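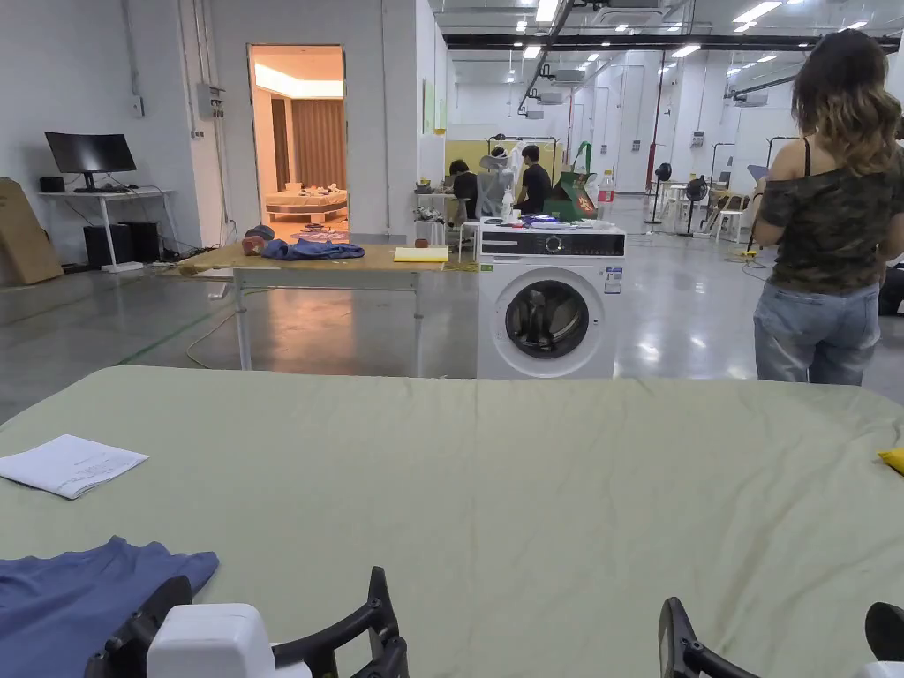
3.2 Household water use and the timing of laundry

The second stage of the survey covered 724 rented homes in Raston and Gernlow, of which 602 returned a complete water diary. Homes with an incomplete diary were kept in the meter analysis but left out of the results on laundry. Households were asked to write down the start time of each wash, the programme chosen and whether the drum was full. Meter readings were taken by the tenants themselves at the beginning and end of March.

Laundry was the most unevenly spread of all the uses recorded. In Gernlow, where the night tariff begins at 10 p.m., washing was often put off until late evening. Raston has a single tariff throughout the day and showed no such pattern. Tenants in older buildings gave noise as their main reason for washing before supper, and several noted that their lease set limits on the hours of use.
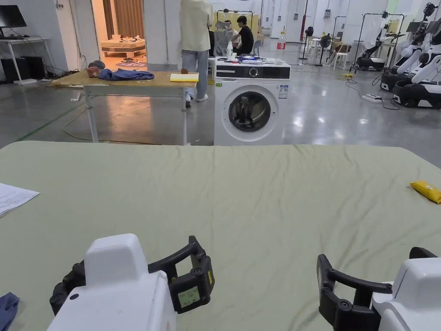
The effect of building age was weaker than that reported in the earlier Mutiso study, which dealt only with owner-occupied homes. Part of the gap may be explained by the age of the machines. Tenants in furnished lettings seldom choose their own appliances, and many could not say when theirs had been installed. Machine age was therefore treated as unknown unless a receipt or service record could be shown.

Smaller homes raised a further difficulty. Where washing, sorting and sleeping shared one room, diaries were less regular, and loads tended to be small and frequent. This was most marked in Trikia, which was added to the survey as a pilot area and is reported separately (Figure 4).
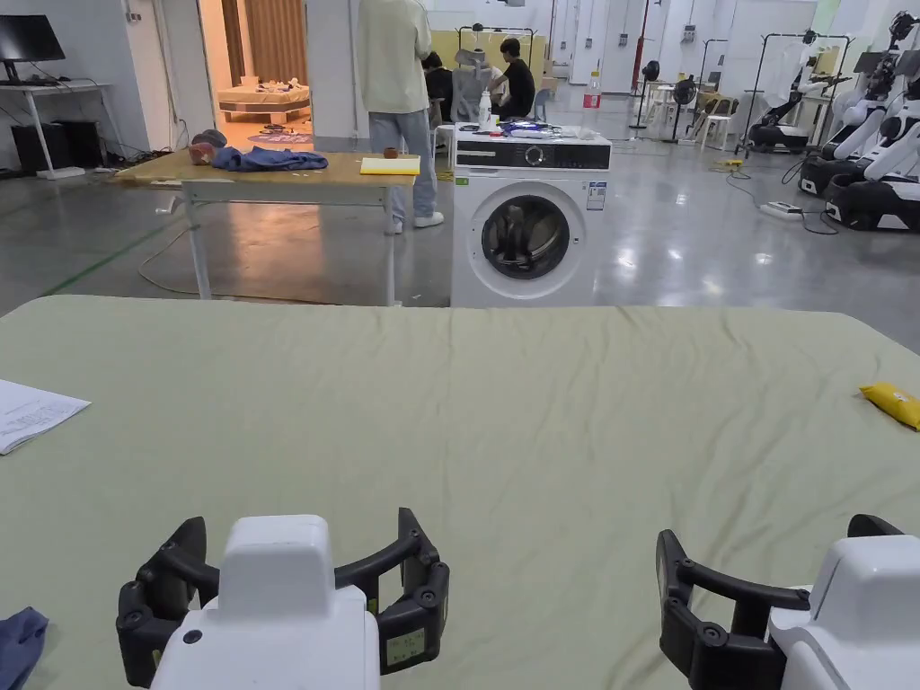 Figure 4. Room interior with a wide surface under a pale sage-green sheet, Trikia pilot area.

Diaries from the pilot area were not weighted. Volumes are given in litres per household per week, and any single reading above 1000 litres was checked with the tenant before it was accepted.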